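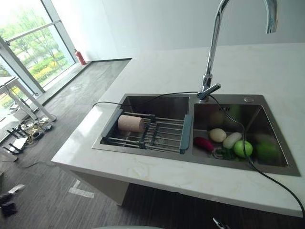 *Photo: Mirela Guerra / Leltdale*

**Kitchen helpers wanted for August - Leltdale test kitchen**

Leltdale is looking for 8 people to help in its test kitchen during August. The work is washing and sorting produce, doing dishes, and putting the counter back in order between sessions. You don't need restaurant experience. You do need to be comfortable standing at a sink for a few hours.

**What you would do**

- Rinse fruit, vegetables and herbs, and check them for bruises
- Wash up by hand and use the over-sink rack for draining
- Wipe down the counter and both basins at the end of each session
- Write down what was used on the Zestau sheet

Most of the produce is ordinary stuff: potatoes, radishes, apples, chili peppers, herbs. If you have a food allergy or your skin reacts to chili, say so when you apply and we will give you other jobs. 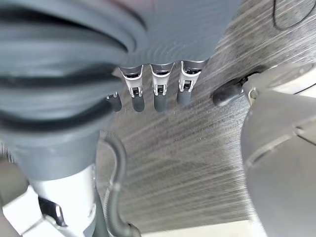

Sessions start at 9 a.m. and end at 1 p.m., with a 15-minute break. Each person is asked to do at least four sessions. You can pick yours from the list once you have been accepted, and swaps are fine as long as both people tell Mirela the day before.

**Pay**

The rate is $69 per session, paid at the end of the month. Helpers who finish all of their sessions get an extra $100. Parking behind the Wollow building is free for helpers - take the side entrance, the front door stays locked in the morning.

**What to bring**

Closed shoes with a good grip, and a hair tie if your hair is long. Aprons and gloves are provided. Please leave rings and bracelets at home.

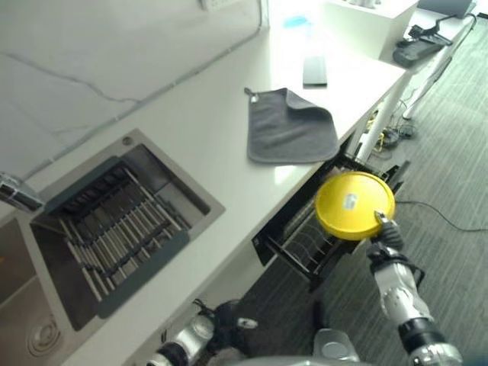 *The counter and sink, with a dish rack and a hand towel.*

**Who can apply**

Anyone 18 or older. Former helpers from the Eglītis kitchen are welcome to apply again and can skip the first-day walkthrough.

**How to apply**

Send a short note to Mirela Guerra at the Leltdale office with your name, a phone number, and the mornings you are free. A few lines is enough - no resume needed. Applications are read in the order they come in, and the list closes when all the places are filled.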